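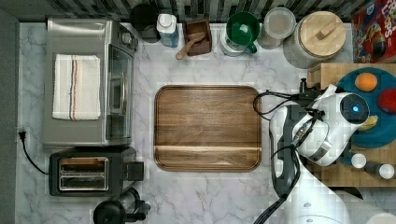
Last updated: 16 April 2019

The Xaba 4 came back from service in July with a new light seal and a shutter that fires at every marked speed, so I finally have numbers worth writing down. For anyone who missed the earlier posts, the Xaba is a fixed-lens 35 mm rangefinder. Mine has the Sevum 40 mm f/2, the later version with the single coating. Stadov sold both the body and the lens, though the glass was ground elsewhere.

I tested the shutter with a photodiode taped across the film gate and a small lamp in front of the lens. The diode feeds the microphone input of a laptop, and the width of the pulse gives the exposure time. The slow speeds are good to within a tenth of a stop. The marked 1/300 is a different matter. It measures closer to 1/250, and it drifts slower still if the camera has sat unused for a few days. Two or three dry firings bring it back. With negative film the error doesn't matter. With slide film I would close the aperture by a third of a stop.

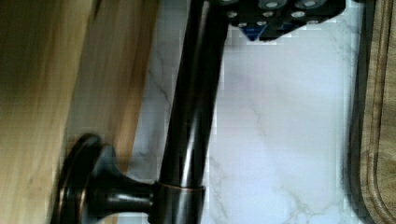 Sibusiso Engelbrecht wrote in to say that his own copy shows the same drift, and that it went away for good after the retarding train was cleaned with naphtha and left without oil. The factory grease, he says, thickens with age, and most shops put fresh grease on top of the old. I asked my repair shop and they did exactly that. It will go back, but I want to finish this round of tests first.

The rangefinder needed less work. At infinity the two images line up on a radio mast 700 meters from my window. At close range the patch was reading short. I set a ruler at 45 degrees, focused on the center mark, and shot a series at f/2. The sharpest point fell 2 cm behind the mark. The adjustment is a slotted screw under the accessory shoe, and it takes very little turning. After changing it, check infinity again – the two settings affect each other, and it took me several passes to get both right.
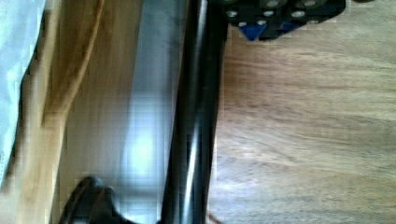
The lens itself is what I expected from a design of this age. Wide open, the center is sharp with some loss of contrast, and the corners are soft until f/5.6. There is mild barrel distortion, visible if you put a straight edge near the long side of the negative. Flare is the main weakness. The Selemness hood helps, but it cuts into the lower right of the viewfinder and hides the frame line at close focus.

Next is a roll at f/2 and f/2.8 on slow film, same tripod position, to see how far the focus shifts as the lens is stopped down. I'll post the crops when the negatives are scanned.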